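Ticket: Saved query loses join conditions after reopening
Product: Redatari Query Designer
Component: File / Save and Load
Reported by: Moataz Salem
Opened: 2026-07-22
Status: Workaround supplied, fix pending

Initial report

We build our reporting queries in the visual designer and save them as XML project files on a shared drive. After the May update, some of these files open with all tables present but with one or more join lines missing. The generated SQL then contains a cross join where an inner join should be. One of the affected queries normally returns 1,167 rows. After reopening it hit the 200-row preview limit instantly, and a full run had to be stopped.

No error is shown on open. The log has only this line:

WARN layout: link target not resolved, skipped

The file was last saved from the same machine and the same user account. The database is called Stokia and has two schemas, flundero and ezzat. Both contain a table named orders.

Support, first reply

Please send the saved XML file and the log at debug level. Debug logging is under Preferences, General, Log Level. Restart the client after changing it. Also confirm whether the affected queries use table aliases.

Reporter

File and log attached. Aliases are used in every query that fails. Queries without aliases open correctly, including those that read from both schemas.

I also tried the following:

Deleted the local layout cache and restarted. No change.
Opened the file on a second machine. Same join missing.
Recreated the query from scratch, saved, closed, reopened. Join missing again.
Renamed the alias from o to ord. Join missing.
Removed the alias. Join retained.

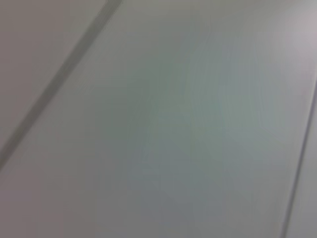 Support, second reply

Reproduced with your file. The link element stores its target by alias, but the loader builds its lookup list from schema and table name before the aliases are applied. If the table name is unique on the canvas, a fallback match finds it. With flundero.orders and ezzat.orders both on the canvas, the fallback gets 2 candidates and drops the link. The older loader took the first candidate, so it could also attach the join to the wrong table without a warning.

The data in the XML is intact until the file is saved again. If you open an affected file and save it, the dropped link is removed from the file permanently. Close without saving and keep a copy of the original.

Workaround

1. Make a backup copy of the XML file.
2. Open the file in a text editor.
3. Find each link element whose target attribute holds an alias.
4. Replace the alias with the full name, for example ezzat.orders.
5. Save as UTF-8 and open the file in the designer.

The SQL tab should show the join again. Check the ON clause before running it - column order in compound keys is taken from the file and is not verified on load.

Reporter

Applied to 5 files. All joins are back and the row count on the first query is 1,167 again. Two other files had already been saved after the update, so their link elements are gone. I will rebuild those by hand.

Is there a way to make the warning visible on open? It is easy to miss in the log.

Support, third reply

Not in the current build. A request for a dialog on unresolved links has been added to this ticket. The loader change is in review - it applies aliases first and stops the load if a link target is still ambiguous. Until then, avoid saving any aliased query that has the same table name from both schemas.

Leaving the ticket open until the fix is released.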